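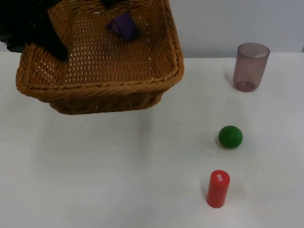 Figure 1. Basket handling task, bench camera. The gripper holds the left side of the basket; a purple block is inside.

Working Rules for a Shared Manipulation Bench: Student Project Report

Iulian Nedelcu and Snežana Petkov
Supervisor: Marin Kolev
13 May 2022
Reading time: 7 min

Summary

This report sets out a code of practice for teleoperated and scripted handling tasks on the Burnutard bench. The code replaces a set of verbal habits that had grown up between three project groups. It covers clearance, contact with woven and flexible items, camera checks and the record kept for each run. It was tried over 60 runs in the spring term. Six of its rules were reworded as a result.

1. Background

The bench is used by final-year students for tasks in which small items are placed in, moved with or tipped out of a container. Before the code was written, each group kept its own start-up routine. An audit of the run records from December by Xuân Dương found 336 entries, of which 124 could not be repeated from what was written down. The usual gaps were the starting position of the container and the grip force setting.

The laboratory already has a general safety sheet. It deals with the emergency stop, hair and sleeves, and who may enter the marked area while the arm is powered. It says nothing on how to handle the items themselves. The present code is meant to be read after that sheet and does not replace any part of it.

2. Scope and terms

The code applies to any run in which the arm is powered and an item is on the table. "Container" means the item being filled, emptied or moved. "Loose item" means anything else on the table that the arm could reach. In Figure 1 the cup, the green ball and the red cylinder are loose items. The block in the basket is the load.

3. Rules on layout

3.1 Loose items shall be set out before power is applied and shall not be moved by hand during a run.

3.2 Items that can roll shall be placed where the operator can see them throughout. A ball is treated as able to roll even when it is at rest on a level surface.

3.3 Spacing between loose items shall be wide enough for the open gripper to pass. The first draft gave a fixed distance. Wálter Benavides pointed out that this would be wrong as soon as the fingers were changed, and the rule now refers to the gripper.

3.4 The table shall be wiped at the start of each session. Smudges on a white surface have been picked up as objects by the Drarnex detection script.

4. Rules on lifting containers

4.1 A container held from one side will tilt. The operator shall decide before the lift which way the open side is to face and write this in the record.

4.2 With a load inside, the tilt shall be kept below the angle at which the load slides. This angle is found by hand with the arm powered down, once for each pairing of container and load.

4.3 A container shall not be carried over a loose item unless the task requires it. Where it does, the record shall say so.

4.4 Grip force on woven containers shall start at the lowest setting and be raised one step at a time. Woven walls give under pressure, and the force reading climbs slowly at first — operators used to rigid boxes tend to overshoot.

5. Rules on close approach

The wrist camera is the main source of information once the fingers are near the container wall. Its view is narrow, and at short range part of the wall may be out of focus. In the close view below, the weave takes up only a strip along the right-hand side and most of the picture is a plain pale surface. An operator relying on this view alone would have little to judge distance by.

5.1 Both camera views shall be open on the operator's screen before the fingers come within one finger length of the container.

5.2 If the container fills less than half of the wrist view, the approach shall be made at the slow speed setting.

5.3 The wrist lens shall be checked for dust before each session. Small specks in a view may be on the lens or on the surface behind, and the check is to move the wrist slightly and see whether they stay put.

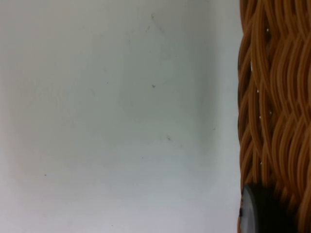
6. Trial and results

The 60 runs were shared between both authors and used the same basket. Records were then passed to Benavides, who had not seen the runs, and he was asked to set up 16 of them again from the written entry alone. He managed 14. Both failures came from entries in which the tilt direction was missing, and rule 4.1 was made compulsory for that reason.

Set-up time rose by around two minutes per run. Most of this was spent on the record form, which was built in Hukuseo and has too many free-text boxes.

7. Limits and further work

Only one woven container was tried. The force rule (4.4) needs checking against softer baskets and fabric bins. Rule 5.2 rests on operator judgement of "half the view", and the two authors did not always agree on it. A marked overlay on the wrist feed would settle this and has been passed to the Nikolaidis group as a possible project for next year.

The record form and the full text of the code are kept in the bench folder. Changes should be sent to Marin Kolev in writing, with the rule number.

Shares: 16 | Comments: 2
Contact | © Burnutard Bench Student Projects | Back to top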